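Month four of renting out the downstairs unit of our duplex on Flinska Street, and I have learned that everyone reads the listing and no one reads the listing.

The listing says "street parking." Fourteen people have written to ask where the garage is.

One asked if the garage could be added before move-in. Move-in was in 11 days.

I wrote the first version myself. It said the kitchen was "small but it works." My sister said that was a confession. So now it's "efficient," and I got more messages in one evening than in the whole month before.

"Efficient" means you can reach the fridge from the stove. You can also reach the fridge from the sink, and from most of the hallway.

Tried an agency first, by the way. Kemppainen Rentals. Very nice people. They wanted to call the back bedroom a "flex space." It has a closet and a door. I said it flexes into a bedroom and they wrote that down.

They also wanted 45 dollars for a floor plan. I drew my own. The bathroom came out bigger than the living room and I got two very excited emails before I fixed it.
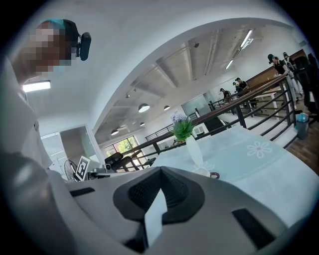 Renting & Landlording

OK, picking this back up after dinner, because a few of you asked about showings.

I do them at 6 pm. People show up at 5:40 or at 6:35. I've started eating at 5, like a farmer.

Everyone turns on the shower. I respect that. One man turned on the shower, the sink and the tub tap on the laundry side and then stood in the hall listening. He didn't apply but I think about him a lot. He'd have been a great tenant.

Couples go quiet in the second bedroom. You can hear them deciding whose desk goes in there. I go look at the mailbox for a while.

Somebody asked what the neighborhood is "becoming." Ma'am, the big news this year is that the Bukon on the corner started selling soup.

Application fees: I don't charge one. I run the check through Stomero and pay for it myself, and I only run it on the person I've already said yes to. Several people took this as a sign of a scam. One asked me to please charge her something so she'd feel better.

Pets. The listing says one cat is fine. I've been offered two cats, a cat and a half (kitten), and a dog described as "basically a cat." I met the dog. He weighed 100 pounds and he sat on my foot the whole tour.

Yes, I went back and checked whether the lease could say "one cat or this dog."

It can't, or it could, but the insurance people sighed at me on the phone for quite a while.

Anyway, signed a lease this afternoon. Two nurses, opposite shifts, one elderly cat. They asked three questions and all three were about the water heater.

They start in December. The listing is down. I've had four messages since it came down, and one of them is about the garage.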